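Notebook, water bench
Jan 14, 2024

Kunton clip-on conditioner, first full run

Background, mostly so I can find it again. The front office got a sales letter in the fall for the Kunton unit, a pair of magnets in a plastic shell that clamps around the incoming cold pipe. The letter says it "retrains" the minerals so they stay in the water and don't settle as scale. I have no idea what retraining a mineral involves and the letter doesn't say. The person who opened it wanted one for the boiler closet. I asked for one on the bench first and got it, along with a certain amount of sighing.

The letter leans on a customer story from a laundry at Mostyn. Heating element before, heating element after, the second one much cleaner. No dates, no note on how many loads in between, no word on whether the element was descaled or swapped when the unit went on. I wrote to Kunton to ask. The reply was the same letter again.

Setup

8 identical cheap kettles, new, rinsed three times. Four on treated water, four on plain. Same tap, same spur, clamp on for the treated draw and off for the plain. Plain is drawn first every time so there can be no argument about a leftover effect in the pipe, though if magnets leave a leftover effect in copper I would like to hear from a physicist.

Each fill is 800 ml by measuring jug. Boil to auto shutoff, lid shut, stand until cool enough to handle, pour out, refill. 36 boils per kettle. Kettles were shuffled along the shelf after every fourth boil. The one at the window end cools faster, and I didn't want the window being the result.

Kettles have a letter on the base in paint pen. The list of which letter got which water was sealed in an envelope and held by the paint bench until the numbers were in. I did the pouring, so I knew. The person doing the titration didn't. That's the half that matters, but it's still only half, and next time someone else should pour. 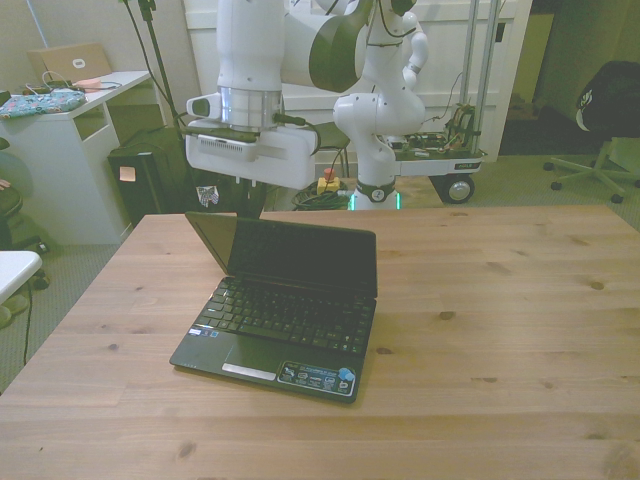
Hardness of the supply wandered over the run, as it always does here. Uron strips said "hard" every morning, which they would also say about gravel. Titration put it in a fairly narrow band, with a step up in the second week when they were flushing mains on the next street. Both groups went through the step together, so it should wash out. I've marked those boils in the margin anyway.

One thing I should have done and didn't: a set with an empty shell clamped on, no magnets. As it stands the people who like the unit can't complain about that, but I can. Clamping the thing on means leaning on the pipe, and leaning on that pipe may well shake old scale loose. If the treated side had looked different I'd have had to worry about it.

Measuring

Wiping out scale and weighing it is hopeless at these amounts. I tried it on a spare and lost more to the cloth than I caught in the dish. So each kettle got a measured dose of warm citric acid, stood overnight, and the liquid was titrated for calcium. A blank from a new, unused kettle came out close enough to nothing.

Also photographed the insides before the acid, same lamp, same spot. Passed the prints around at lunch and asked people to sort them into cleaner and dirtier. They sorted with great confidence. Results below.

Readings went in pencil on the bench sheet first. Last month two columns got swapped in a spreadsheet for a different job and we spent a day admiring an improvement that was a typo, so I'm being stubborn about it.

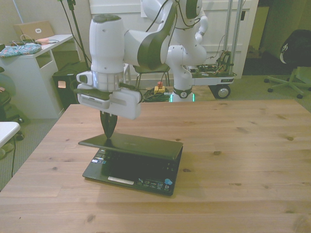
The calcium numbers overlap almost completely. Highest kettle of the lot was a treated one, lowest was also treated, and the plain four sat in between like a sandwich filling. Difference between the two averages is smaller than the difference between repeat titrations on the same kettle. I checked the arithmetic on paper before typing up a single row. The repeats for kettle C disagreed with each other by more than I like, and I'm going to run C again from the retained sample before anybody quotes this page.

Lunch sorting: no better than flipping a coin. Two people put the worst kettle in the clean pile. When I told them, both said the print was too dark. Maybe so. They didn't say so while sorting.

What I'll accept and what I won't

Kunton's sheet says results may take "a full season". That's handy for them. A season is also long enough for someone to forget what the element looked like to start with. Still, a kettle isn't a boiler. The water in ours sits still, gets poured away, and never goes around a loop past the magnets again. If someone wants to say the effect needs recirculation, fine, that's a claim I can test, and I've got the small pump loop left over from the gasket work. I'd want the prediction written down beforehand, though, with a number in it.

There's also a paper that gets waved about for this sort of unit. I read it. They report a change in crystal shape under the microscope, in one water, at one flow rate. A differently shaped crystal stuck to my heating element is still stuck to my heating element.

For comparison I looked over our old notes on the Valau softener cartridge, the ordinary resin kind. You could see that one in the first day's titration without any envelopes. It costs money, it eats salt, it needs swapping, and it plainly takes calcium out of the water. I wasn't fond of the price then and I'm not now, but at least there's something to argue over.

Someone asked whether it does any harm to fit the Kunton anyway. Not to the pipe. It does mean the boiler closet gets a sticker saying "treated supply" and then the descaling gets skipped in April on the strength of the sticker. I'd call that harm.

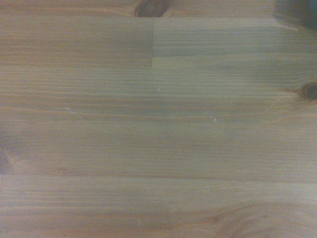
To do

Rerun kettle C, fresh standard, someone else on the burette.

Order another bottle of indicator. The current one is going brown at the neck and the end point is getting muddy.

Build the empty shell. Knock the magnets out of the spare if they'll come, otherwise make something the same weight.

Pump loop: check seals first, it dripped last time. Element needs to be new, and weighed dry before it goes in.

Get a yes or no from the front office on returning the unit. The refund window is short and the small print wants the original box, so if anybody has been keeping screws in it, I need it back.

Don't put a figure in the summary until C is settled. "No difference found, 36 boils, one supply" is as far as I'd go today, and even that gets the line about the missing empty-shell set next to it.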